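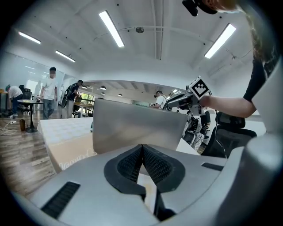 January 2018

My right hand feels like I spent the day opening jars and I don't care one bit. Best day at Tarkbridge so far!

I finally got to do the showing myself. Until now I'd been labeling other people's runs, so I knew what a good one looked like on the screen, but it's so different when the gripper is in your own hand and you're the one deciding when to close it. You squeeze, the fingers come in, and you think oh, that's all it has to learn. Then you do it again and notice you went in from the other side, and slower, and you see why they want so many.

Bedding first. Take the corner of the sheet, pull it over the corner of the mattress, let go, back off. I kept wanting to smooth it with my free hand (of course I did, I've made a bed every day of my life) and every time I did that the run had to be thrown out. By lunch I was keeping the left hand in my back pocket. My wrist turns more than the robot's can, too, so I had to learn to step around with my feet and keep my elbow low. I must have looked like I was dancing with a lamp.

My first 27 got tossed, all of them, for going too fast. After that it clicked. We finished the day with 368 good ones between the whole group, which is a record for the Zwahlen set, and there was actual cheering.

In the afternoon I had 2 tries at the remote control rig, the one that goes to the arm up in Flustalstead. Totally different feeling! There's a little lag and you can't feel the cloth at all, so you watch the folds and guess. I dropped the pillowcase the first time. The second time I got it onto the pile, crooked, and whooped so loud people turned around. I still like the hand-held way better. You forget the tool is there after a while and just do the job.

Things to remember for tomorrow: trim nails, different shoes, bring the big water bottle. Ask if I can try towels. Also find out when the Jallberg people want their runs, July seems awfully far off and I'd love to see the robot try a sheet before then.

Ate cereal for dinner. Going to bed, and yes, I fixed the corners.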